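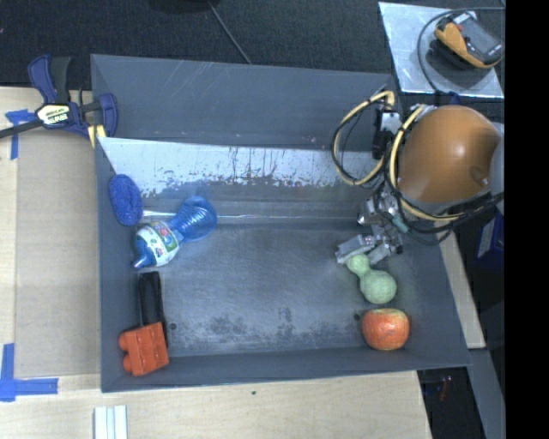 Bin picking for the club, part two: getting a first clean run

Last updated October 14, 2024 by Siobhán

Right. You've done part one, so the arm homes and the e-stop works. If the e-stop doesn't work go back, don't read on.

This page gets you from bare bin to a run sheet you can hand in for the Gastwood heats. Allow one session. Two if it's your first go with the arm.

What you need

Metal bin, the big grey one
Bar clamp
Blue tape
Object set — mixed shapes, some hard, some soft
Laptop with the Foso scripts on it
A second person. Always.

1. Fix the bin

Put the bin on the table, clamp the left edge, give it a shove. If it shifts, tighten and shove again. Then tape the corners on the tabletop so you can put it back in the same spot next time. Don't lift old tape until you've checked with whoever put it down. Petronella's team lost a whole evening in August that way, every pick off to one side.

2. Cables

Move the arm by hand (motors off!) to all four corners of the bin. Watch the hose and the cable loops. They should swing clear of the rim and never go tight. If they catch, re-tie higher up.

3. Set the floor height

Jog down slow till the fingers are just over the floor of the bin. Slip a bit of card under. Card should slide, only just. Save it as floor_z. Our last value was 2,605 in controller units but DON'T copy that, yours will be diffrent once the bin has been moved.

4. Load the objects

Start easy. One apple, middle of the bin. Then add the rest one at a time: toy brick, sponge, bottle, the green gourd thing. Spread them out, nothing stacked yet. Things up against a wall are hard and things in a corner are harder, so leave those for when the easy ones are going well.

5. Choose the grip

Apple — wide open, come straight down, close slow.
Gourd — go for the neck, one finger each side. Grabbing the fat end is asking for it to roll.
Bottle — across the body, never end to end. Turn the wrist first.
Sponge — light force, it squashes.
Brick — flat sides only. Not the studs.

Keep force low to begin with. Default in the script is fine for everything bar the bottle, nudge it up a touch there.

6. Run it

Second person on the e-stop, hand on it, not near it. Run pick_one, then watch. Hands out of the bin till the arm is parked and the script says DONE.

You need 20 attempts on the sheet for Gastwood. Drops count as fails. So do near misses where you hit stop. Write them all down, Treasa checks the logs against the paper and she will find it.

7. When it goes wrong

Closes on air: floor height or bin has moved. Redo step 3.
Picks then drops: grip too near the end of the thing. Move in.
Pushes the object along the floor: coming in at an angle. Straighten the wrist.
Error 7: joint limit. Park, rotate the object a bit, go again.
Scraping noise: stop. Just stop. The bin has enough scratches.

Packing up

Park the arm, power off at the wall, then objects back in the tub. Leave the bin clamped if another team is on after you. Upload the log to the Mac Carthaigh folder with your team name first — not "log final final".

Part three is stacked objects, Diarmuid is still writing it. Questions to me or Petronella before the next session pls.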